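Wallpaper testers wanted for the Mernatard home study

Do you have a room you have been meaning to paper for years? Then we would love to hear from you! 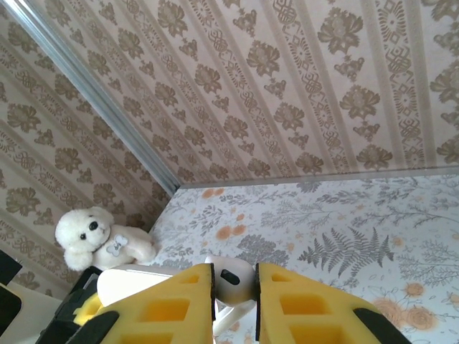 We are looking for 30 households to hang a full room of wallpaper this spring and live with it until December. You pick the room, you do the hanging (a friend may help), and you tell us how it goes - the good days and the crooked ones.

Everything comes from the Dovico range, and there are 105 patterns to choose from. Paste, brushes and a seam roller are in the box. You keep whatever is left over.

Who can take part
Anyone over 18 who rents or owns in the Kamel area. Renters need a note from the landlord. Beginners are very welcome, and we would like at least half the group to be people who have never hung a strip in their lives. Kitchens and hallways are fine, bathrooms with a shower are not.

What we ask of you
A short diary while you work, then one form a month. It takes ten minutes, less if nothing has peeled. We will visit twice, at a time that suits you, to look at corners, seams and the wall behind the radiator.

You will get $400 when the last form is in. Last time 1,526 people wrote to us, so please keep your note short and tell us about the room - its size, its age, what is on the walls now.

Write to the Mernatard study desk by March 13, 2018. We read every letter and look forward to yours!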